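Clause Eleven

The standard was 424 pages long, and Carys Gittins had written 80 of them. She had written the section on handheld demonstration work, which covered everything from sleeve length to the order in which a pair of grippers was to be picked up. Eifion Prydderch had been sent from Panex to audit the site in Grultovport against it.

He arrived before the shift and set his copy on the windowsill. It had tabs down one side.

"I have read your section," he said.

"Which part did you stop at?"

"Clause eleven."

Clause eleven read as follows. The demonstrator shall pause before first contact with the workpiece. The pause shall be long enough for the demonstrator to be certain of the next motion. No recording shall be rejected on the grounds that the pause is too long.

Eifion had no objection to the first sentence. The second could not be measured. The third, in his view, removed the only means of correcting the second. He had written this in the margin in pencil and then in the draft finding in ink.

"Every other clause in the section has a test method," he said. "Eleven has none. A clause without a test method is a recommendation. It should say 'should.'"

"It says 'shall.'"

"That is the finding."

Carys pulled her cuffs down to her wrists, as required by clause four, and checked that both cables ran clear of her elbows, as required by clause six. She did not refer to the document. Eifion marked both items as conforming.

She did the first run. It was a plain handling task with a tray, and she had done it many times. She brought the grippers over the board and stopped. Eifion looked at his watch. He wrote down a time, considered it, and crossed it out, having no limit to compare it with. Then she moved, and the run went to the end without a correction.

"Why did you stop there?" he asked.

"I didn't know which side I was going to take first."

"You have done this task before."

"I didn't know this time."

He wrote that down. The form had no field for it, so he used the one marked Remarks.

Between runs she told him about Harries. Harries had trained on the old Atano procedure, which set a fixed pause of 2 seconds. He kept to it exactly. In April of that year they had gone back through his recordings to find out why the arm trained on them hesitated over every object and then reached for the wrong part of it. Harries had been counting. When he reached the end of the count he moved, whether he had decided or not, and he decided on the way. The arm had learned the count and it had learned the swerve that followed.

"He passed every audit," Carys said.

"He would have. The pause was conforming."

"Yes."

Eifion turned back to clause eleven and read it again. He asked whether a swerve could be measured. She said it could, as deviation from the final path, but only after contact, and only by someone willing to look at all of it. He asked how long that would take. She told him. He was quiet for a while and drew a small box in the margin, then a second box beneath it.

"You could move the test," he said. "Leave the pause alone. Test the path that comes after it. If the path is clean, the pause was sufficient."

"And the word?"

"If there is a test method, the word can stay."

She wrote it out by hand on the back of the run sheet, and he corrected her numbering. The new paragraph would be 11.2. The finding was downgraded to an observation, with a proposed revision attached, and both of them initialed it. Under Date he entered June 1, 2020, and under Clause he entered the number.

There was one run left on the schedule. He said he had what he needed and that she could skip it. She said the schedule called for it. He agreed that it did, and put the watch in his pocket before she picked up the grippers.

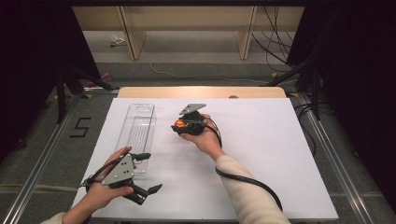
Both grippers over the board, tray to the left.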